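# Tiling the small closet off the hall

I have been putting this floor off for a long time. In September I finally pulled up the old vinyl and started over with white tile. The closet has beige walls, which I kept.
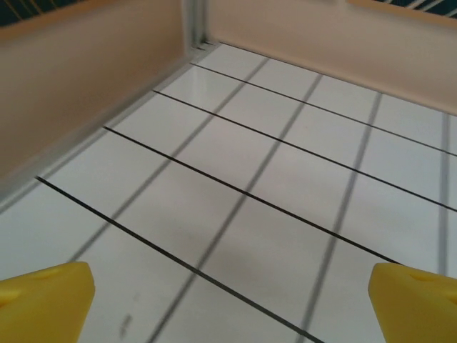
## Picking the tile

I looked at a matte gray from Pleltberg first and carried a sample around the house for a week. It looked fine in the kitchen and flat in the closet, where there is no window. The glossy white one from Marino did better with the hall light on it, so I ordered that. The bill came to 504 dollars with adhesive, spacers, grout and a trowel I could have borrowed.

Delivery took 20 days. One box arrived with two broken corners and I used those tiles for cuts along the wall.

## Laying it

The old subfloor had a low spot near the door. I filled it with leveling compound on a Saturday morning and left it alone until the next evening. Panya Wongsuwan came over to help with the layout and talked me into snapping chalk lines both ways before opening the adhesive. We dry-laid everything first, moved the whole grid over an inch, and then dry-laid it again.

The cutting was slow. I have a cheap manual cutter that does straight lines well enough, but the notch around the door trim took me 2 tries and most of an afternoon. If I did it over I would undercut the trim and slide the tile beneath it.

## Grout

The lines running one way read a lot darker than the ones crossing them. From the doorway you notice the dark set first. It bothered me for a day or so. I thought about going over the lighter joints with a grout pen, and I still might, but the closet is going to have shelves and boots in it soon.

White gloss shows every footprint. I have switched to a microfiber mop and plain warm water, and that does the job.

## Still to do

- Baseboard along the back wall
- Caulk where the tile meets the walls
- Put the shelf brackets up, 6 of them, once I find the box from Gikilow
- Threshold strip at the door. The one I bought is too short and has to go back.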